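Subject: Re: [nellar-users] PTZ head drifts off preset after power cycle

On August 28, 2024, Liis Adomaitis wrote:
> We have two of the Dizon pan/tilt cameras in the lecture hall.
> After a power cut both come back up, but preset 2 ends up too far
> left. The other presets look fine. Firmware is 3886. Has anyone
> seen this, or do I need to send them in to Kesitz?

Hi Liis,

Don't send them in yet. We had the same thing on firmware 3886. The head does its homing run at startup, and if a controller sends a recall before that is finished, the pan offset gets stored wrong.

What worked for us was to set the startup delay in the controller to 15 seconds, power cycle the camera, and then save the preset again. You have to save it again, or the old offset stays in there.
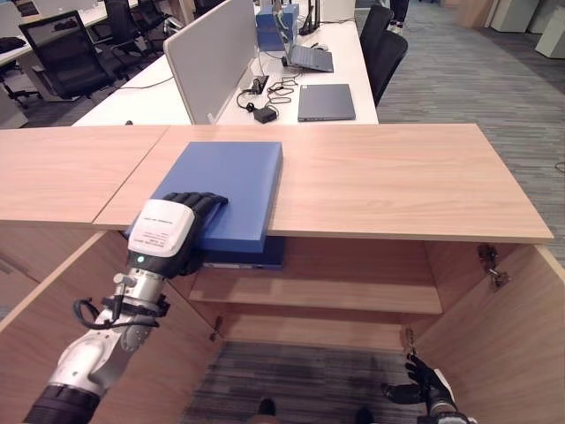 Blue box on the cabinet top

If you control them over serial, check the recall timeout as well. Ours was set to 4000 ms, and Ivars raised it on the unit with the long cable run. I don't know if that made any difference.

Kesitz told Kadri there would be new firmware in September. I haven't seen release notes for it. If the drift comes back after you save the preset, post the startup log and I'll compare it with ours.

Gediminas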